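Gripper Trials, Part 2: Comparing Hand-Held Tools on Tableware
Course notes, Nanna Mikkelsen
Revised 12/01/2025

Last time we covered finger geometry and opening width. This part covers how to run a comparison between two grippers so that the results mean something. The examples come from the kitchen table trials, where we used plates and bowls as the test objects.

1. Why plates

Blocks and cylinders are fine for a first check, but almost any two-finger gripper will pass. A plate is harder. It is thin at the rim and wide across, and when it lies flat there is very little room to get a finger under it. The glaze is smooth, so the pads have to carry the load by pressure and friction together. If the plate is held off center, its weight turns it in the fingers.

Bowls have a different problem. The wall is easy to reach, with one finger inside and one outside, but the curve means the pads touch along a short line. A pad that works well on a flat rim may slip on a small bowl.

2. What we compared

We had two finger sets on the list, which we call Potden and Jikis after the labels on the storage bins. Potden has the stiffer pads. Jikis has softer pads that wear faster. The logging software was Marinho for both, with the same settings throughout. Do not change the logging rate halfway through a session. One group did this in May and had to throw out the whole afternoon.

The full set was 1760 grasp attempts, split evenly between the finger sets. Of these, 43 were dropped before analysis because the start or end of the attempt was missing from the log.

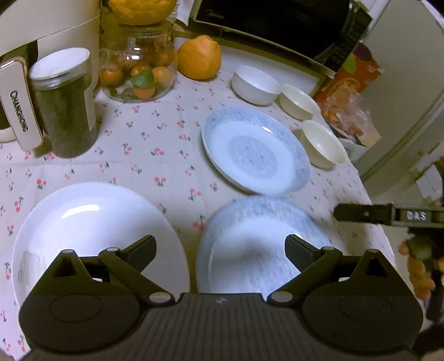

Attempts that fail should stay in the data. Students often want to repeat a bad grasp and keep only the second one. If you do that, you are measuring how patient the operator is. Mark the attempt as failed, note the type of failure, and move on to the next.

We used these failure types:

Slip — the object moves in the fingers after contact
Tilt — the object is held but turns more than the limit set for the task
Miss — the fingers close without holding the object
Collision — the fingers or the body hit another object first

Collision is the one people forget. On a crowded table it matters a great deal, because the width of the finger base decides whether you can reach a plate with bowls next to it. A gripper that does well on a bare bench can do poorly here.

3. Two hands

Some tasks need both grippers at once, such as separating plates that overlap. Treat the pair as one system when you score the attempt. If the left one holds and the right one slips, the attempt is a slip. Write down which side failed in the notes column.

Both sides should have the same finger set. Mixed pairs were tried at the Purkamgate lab and the results were hard to read, since a slip on one side often started with a push from the other.

4. Operator effects

The person holding the tool is part of the test. New operators improve quickly at first, then level off. In our sessions this took roughly 23 attempts per object type. Let each operator practice past that point before you start logging, and switch the order of the finger sets between operators. Otherwise the set used second will look better than it is.

Take breaks. Tired hands squeeze harder, and this hides slips that would show up with normal force.

5. For next week

Pick one plate and one bowl. Write a one-page test plan that says what counts as success, how you will order the attempts, and how you will reset the table between them. Include the starting position of every object, with distances from a fixed corner. Bring a printed copy. We will trade plans in class and each group will try to run another group's test from the page alone.

Related items
Gripper Trials, Part 1: Finger Geometry and Opening Width
Gripper Trials, Part 3: Reading the Force Log
Setting Up Marinho for Two Tools
Pad Wear and When to Replace
Lab Safety Sheet: Glass and Ceramics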